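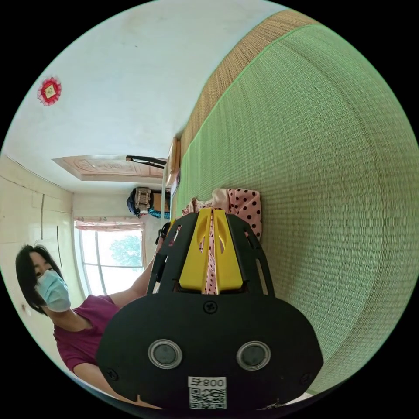 A reply under my last thread asks why the dishwasher still leaves a white film when the salt light is off and the rinse aid is full. Fair question, and the light is the place to start.

The salt light on most machines is a float switch. It reports that there is salt in the tank. It has no idea how hard your water is or whether the softener is set to match it.

The setting is the part people skip. It lives in a menu, or behind a button you hold down while switching on, and it leaves the factory somewhere in the middle of the range.

We moved from Dosmont to the Bensaid side of the valley in September. Same machine, same tablets, same programme. Film on the glasses within 2 weeks. The water here comes off chalk and the old supply didn't.

Look up your hardness on the supplier's website by postcode. You will get it in milligrams per litre, or in Clark, French or German degrees. Check which one your manual uses before touching anything. 1 German degree is 1.78 French, so mixing them up puts you a long way out.

My machine is a Rudard. The manual gives the table in German degrees and the display gives a level number with no unit. The table is on the page after the one the index sends you to.

Test for film versus etching: leave a glass in white vinegar for ten minutes, then rinse. If the cloudy patch clears, it was limescale. If it stays, the surface of the glass is worn and no setting will bring it back.

Etching tends to come from the opposite fault, water that is too soft with too much detergent in it. So don't turn the softener up to maximum on the grounds that more must be better.

On "all in one" tablets: the Nisovetti ones I use say on the box that no added salt is needed up to a stated hardness. We are over it. Read the small print on yours, it's usually on the side panel.

Salt: coarse dishwasher salt only. Table salt has anti-caking agents and packs down in the tank. Fill just before a wash and run the programme straight away, so spilt brine doesn't sit on the steel.

Someone else wanted to know about whole-house softeners. I had one quote, 2,660 fitted, and a second at 3,000 with a separate drinking tap. I bought a bag of salt and changed the level.

Going up two levels cleared most of it here. The tumblers at the back of the top rack still spot a bit. Next I'll clean the spray arm holes with a cocktail stick and see.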